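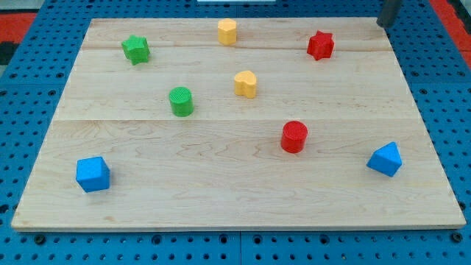
Savovberg tidy-up arm, second go. Had this on loan from Fedell since February and the question I keep getting from parents is the same one: can it put the toys away yet. Short answer, sort of. Long answer below, typed in a rush before the van comes to collect. The chore I keep coming back to is small blocks on a board, two of each colour, well spread out, and you'd think that was the easy end of housework. Cylinders are fine. Cube fine. The stars are a pain, points everywhere, and if the arm comes down on two points insted of the flats it twists the thing round and has to try again.

**Speed.** Slow. 25 minutes for a job my niece does in 2. She also does it while talking.

**Noise.** Better than the old Zoltska. A low whirr, can have the radio on over it.

**Grip.** Good on anything squat. Poor on soft toys, hopeless on socks, don't bother with jigsaw pieces. Mercedes Cusi tried hers on teaspoons and gave up after one evening.

**Colour sorting.** Solid in daylight. Under the kitchen lamp it put yellow in with green, twice. 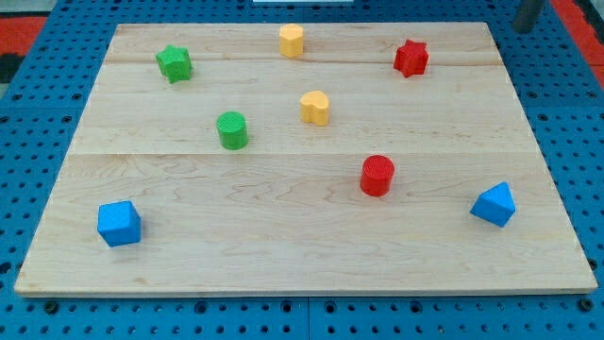
*Wide gaps, no two blocks touching. Layout it copes with best.*

Push things together and it's another story. Real floors are heaps. Aníbal Valderrama has one in his packing shed doing bottle caps, fixed tray, same spot every time, and he's happy with it. So shop floor yes, if somebody sets the tray out properly. Playroom, not realy.

Price is 700 plus 40 for the spare finger pads, and you will want the pads. Alvarado do a cheaper one, haven't tried it.

Good: quiet, doesn't crush things, app is simple.
Bad: slow, heaps, stars, the cable is far too short.

Three out of five. Would borrow again, wouldn't buy at that money.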